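How Paper Is Made

Paper begins as wood. Most of it comes from trees such as spruce and pine, which are planted and cut like a very slow crop. The wood is made of tiny fibres, held together by a natural glue called lignin.
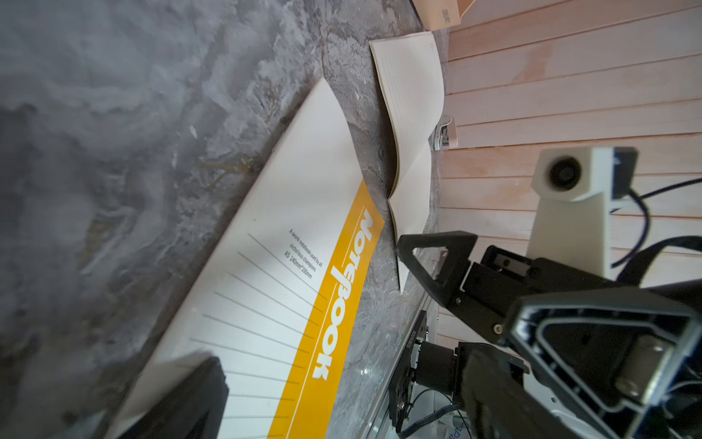
From wood to pulp

At the mill, the bark is stripped off and the logs are chopped into chips. The chips are cooked with chemicals until the lignin lets go of the fibres. What is left is a soggy brown mush called pulp. It is washed, and often bleached to make it white.

Next, a lot of water is added - the mix that goes into the machine is almost all water. It is sprayed onto a moving mesh, and the water drains through.
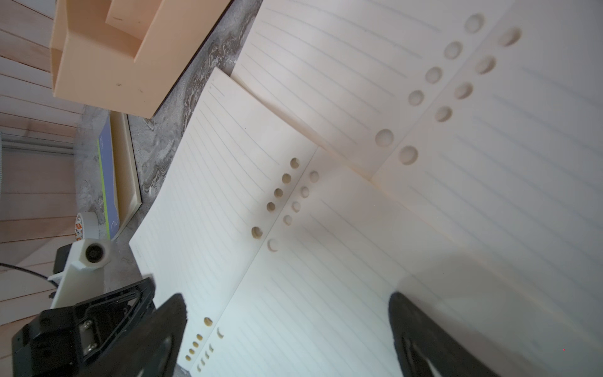
The fibres stay on top and tangle together in a thin, wet mat. Heavy rollers squeeze it, and hot rollers dry it. The finished paper is wound onto a huge reel.

Using it again

Old paper can be mixed with water and turned back into pulp. The ink is washed out first.
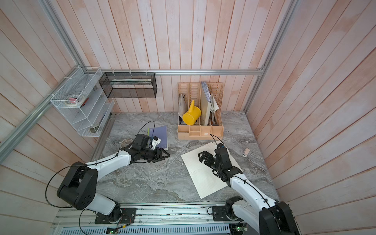 Fibres get shorter each time they are recycled, so mills often add some new ones to keep the paper strong. Very greasy paper, such as a used pizza box, can spoil a batch.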